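Nornmont Business Network opens social media planning course to small firms

September 2022

The Nornmont Business Network has confirmed that its course on planning social media for small firms will be open to members and non-members alike from this autumn. The course, which was tested with a group of 44 local businesses earlier in the year, is intended for owners and office staff who already use one or more social networks for their company but have no written plan for doing so.

Places are offered to any firm with its main address in Nornmont, Clastwood or Culberg. Sole traders may apply on the same terms as limited companies. Charities that run a shop or another trading arm are also eligible, although they are asked to contact the network before completing the form.

The decision follows a survey of businesses in the three towns. The network received 1472 completed replies from the 2778 firms invited to take part. A majority of those replying said that they posted to a company page at least once a month, yet few could say who was responsible for answering messages left there by customers. Several firms reported that the password to their main page was known only to a former member of staff.

Eyerusalem Demissie, head of training at the network, said that the results had shaped the content of the course.

"Firms told us that they did not need another talk on why social media matters," she said. "They wanted to know who should do the work, how many hours it should take and what to do when a complaint arrives on a public page at six in the evening. We have built the sessions on those points."

The course is made up of five sessions, each lasting half a day. The first deals with accounts and access, and asks each firm to draw up a list of every page and profile held in its name. The second covers the choice of networks, with time set aside to consider closing those that are no longer used. The third and fourth sessions look at the monthly calendar, the writing of short posts, and the use of pictures. The last is given over to replies, complaints and the keeping of simple records.

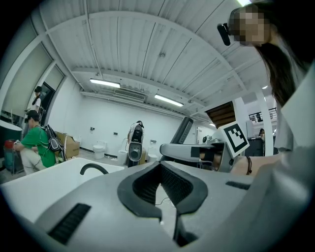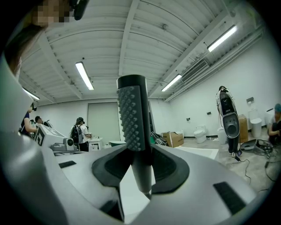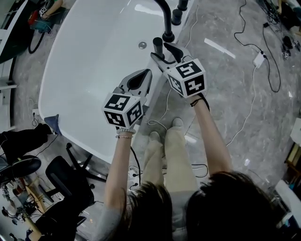

White toilets along a wall, and a white freestanding bathtub.

Firms will also be given access to Weldu, the planning tool used by the network for its own pages. Weldu allows a month of posts to be written in advance and passed to a second person for approval before they are published. Access is included for the length of the course and for three months afterwards. There is no obligation to continue with the tool, and firms that already use another planner may keep to it throughout.

The fee has been set at £800 for each firm, which covers two people. It may be paid in full on booking or in four equal parts. Members of the network will receive a discount, the level of which is shown on the booking form. Where a firm withdraws before the second session, the unused part of the fee will be returned. Refunds cannot be made after that point, but a place may be passed to a colleague at the same firm with the written agreement of the training office.

Sessions will be held at the network's offices in Nornmont, with a second group meeting in Clastwood if numbers allow. Applicants should state on the form which town they would prefer. Firms in Culberg may join either group — the network is not planning to run sessions there this year, but will look at the matter again in January.

Ms Demissie said that the test group had led to a number of changes. A session on paid advertising has been removed and will be offered as a separate half day. The section on staff use of personal accounts has been made longer at the request of those who took part, and now includes a model policy which firms may adapt.

"Most of the questions we were asked in the spring concerned staff," she said. "Employers were unsure what they could reasonably ask of people who mention their workplace online. The model policy is short, and we would advise any firm with more than a handful of employees to read it before the first session."

Those attending will be asked to bring a list of their current accounts and the name of the person who looks after each one. Laptops are helpful but are not required. A certificate of attendance will be issued to anyone who completes at least four of the five sessions.

Booking forms may be obtained from the training office or downloaded from the courses page. Completed forms should be returned to the same office, marked for the attention of the bookings team. Places will be allocated in the order in which forms are received — a waiting list will be kept for each town once the groups are full.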